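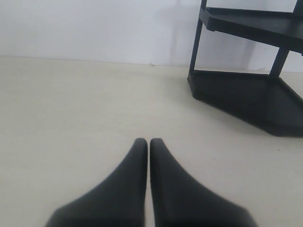
I have lost my keys again. Well, I had lost them, past tense, because they were in the bread bin, but I'd like it noted that I was twenty minutes late for the dentist and had to pretend there was traffic. In Sastent! At ten in the morning! The receptionist didn't believe a word of it.

So when I got home I decided enough was enough and I was going to have a proper spot for keys and post and all the bits that come out of my coat pockets. I've tried before, as long-time readers will know. There was the blue bowl (filled up with batteries and elastic bands, keys sank to the bottom). There was the nail by the door, which pulled a lump of plaster out the size of a biscuit. And there was the magnetic strip from Drernico, which held one key very nicely and dropped the whole bunch down the back of the radiator every time somebody shut the door a bit hard.

What I fancied this time was one of those little shelf units that tuck into a corner. Small, a couple of tiers, something to hang things off. Anikó Balogh has had one for years, and I've been coveting it quietly every time I go round for coffee. You walk in, you hang your keys up, you put your letters down, and off you go to the kitchen like a grown-up. She lives on the Oláh side of town, in one of the old houses with 1851 carved over the door, and her hall is even narrower than mine, so I couldn't very well use lack of space as my excuse any more.

I did a lot of measuring first, which isn't like me. The wall beside my front door gives me 66 centimetres before you hit the door frame, and then there's the meter cupboard, which has to open all the way or the man who reads it sighs at you. I cut a footprint out of a cereal box and moved it about for an evening. A square one stuck out and caught my hip. Snipping a corner off the front made all the difference, you can swing round it with a shopping bag in each hand and not touch a thing. I was far too pleased with that bit of cardboard and left it there for three days.

Then there was the question of colour. My walls are white, or they were white when we moved in, and I'd always assumed anything I put against them ought to be white or wood as well so it would sort of disappear. But I've come round to black. Black looks deliberate. It does show the dust, I'll give you that, and anything with a raised edge is going to collect fluff in the corners, so you need to be the kind of person who runs a cloth round now and again. I am not that person, but I own a paintbrush and it gets into the corners beautifully while the kettle's on.

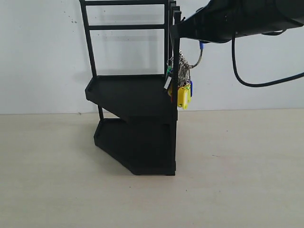
The edge does earn its keep, mind you. A flat shelf with no lip is no use to me at all, my lip balm would be on the floor within the hour. You want a tray you can chuck things into from a slight distance. And I'd say two levels is plenty. I've seen them with five, and all that means is five places to look for your bus pass.

My rules, for what they're worth (and I've only been keeping them since last week). Top tray is for things going out of the house again: sunglasses, library card, the letter I've been meaning to post since September. Bottom tray is for things that need dealing with, and when it's full I have to sit down with a cup of tea and deal with them. Receipts go straight in the recycling unless they're for shoes. Keys hang up. Keys never, ever go in a tray, because a key in a tray gets a leaflet on top of it and then you're back at the bread bin.

While I was at it I had a good look at the bunch itself. Honest to goodness, what a lump. There were rings linked on to other rings, and a bit of chain that used to have a little ceramic fish on the end. I laid the lot out on the table and went through them one by one. Front door, back door, shed, Mum's. A tiny one stamped 654 which I think was for a filing cabinet at my old job (sorry, Arkham Road office, if you've been wondering). Two bike lock keys for bikes I no longer have. One big old-fashioned thing that fits nothing in this house, and I went round and tried it in everything, including the piano.

I couldn't throw that last one out, it's too handsome. It's gone in the button tin.

Getting the rings apart is murder on your nails, by the way. I ended up using the flat end of a teaspoon to hold the coil open and sliding the key round with my thumb, and even so I said some words. If anybody has a better method please put it in the comments, I've still got the shed key to move and I've been putting it off.

Next on the list is the shoe situation, which is going to need a much bigger cereal box.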